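The Stindham Handbook

The Stindham handbook for two-armed work ran to 31 rules, and the arms had been given all of them at once, in March, before they had been given anything to pick up.

Rule 1 said that only one arm may enter the middle at a time. Rule 2 said that an arm wishing to enter the middle must first yield to the other arm. The handbook had been written at Skindiment by people who held doors for each other, and they saw no problem with this.

So the left arm yielded to the right arm. The right arm, which had been brought up on the same 31 rules, yielded back.

Tin on the left, red pad in the middle, tuna on the right, fingers open. 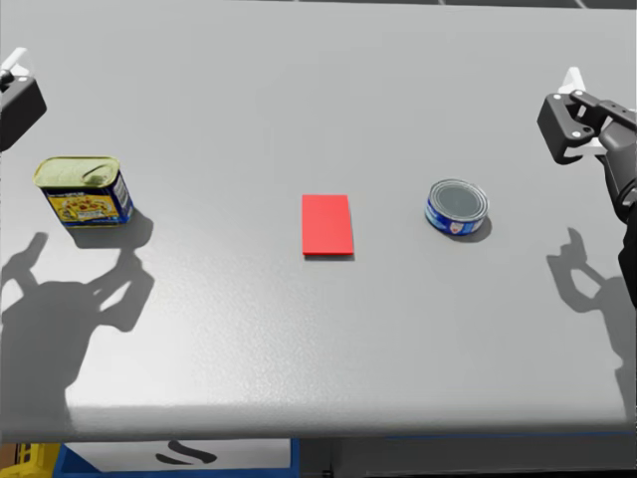
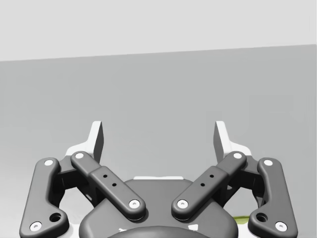 "They're being safe," said the inspector from Alvarado, and wrote it down.

"They've been safe for 900 seconds," said the engineer.

"That's a very good number."

The engineer turned to Rule 12, which covered disagreements. It said that in the event of a tie, the arm with more experience should go first. Both arms had been switched on by the same switch.

She proposed a new rule: the left arm goes first, for no reason. The inspector was troubled by the last three words. Stustach had once approved a rule with no reason in it, he said, and there had been a meeting. They settled on "the left arm goes first, see appendix," and agreed to write the appendix later.

The left arm read the update and started down toward the tin. Then it stopped, a little above the lid, and asked to see the appendix.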